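**Jisstead publishes maintenance procedure for the Rallia memory-handling cell**

JISSTEAD, December – Jisstead has released the setup and maintenance procedure for Rallia, its robotic cell for handling memory modules in desktop computers. The document covers gripper inspection, fixture alignment and fault recovery, and applies to all cells running the Haruna controller.

Rallia handles modules at two stations: the open computer chassis and a gray fixture with raised rectangular sockets. One gripper serves both.

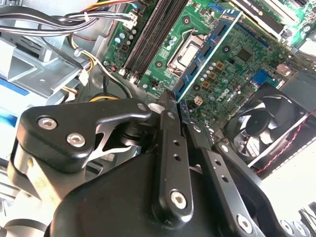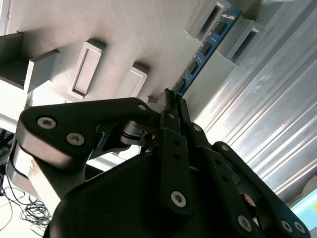

## Gripper inspection

The fingers and links are held by hex-socket screws that can be reached without removing the gripper from the arm. The procedure calls for a torque check on every screw after 739 handling cycles or at the Monday shift start, whichever comes first. Screws that turn during the check are removed, cleaned and refitted with fresh threadlocker.

Fingertips are wiped with a lint-free cloth and checked for burrs. A worn tip is replaced together with the opposing tip. Mixed pairs shift the closing point and will cause the Haruna controller to report a grip offset fault.

Joint play is measured with the gripper closed and the arm in its service position. No lubricant is applied to the finger joints.

## Fixture alignment

The fixture is taught from two reference sockets at opposite ends. After any collision, or after the fixture has been unbolted, both references must be taught again before the cell is returned to automatic mode. The routine takes 12 minutes and is started from the Haruna service menu.

The chassis station is taught separately. Operators route loose power cables away from the memory slots and confirm that the slot latches are open before starting a cycle. The computer must be disconnected from its power supply.

## Fault recovery

If the gripper stalls while holding a module, the arm stays in place and the drive current is reduced. The module is supported by hand at its edges before the fingers are released. After 4 stalls in one shift the cell locks out, and the gripper must be inspected as described above.

## Availability

The procedure is supplied at no charge to sites with a current Rallia service agreement. Spare fingertip pairs and screw kits ship from the Novley depot within 10 working days. Sites using an earlier controller should contact the Novley service desk for the matching revision.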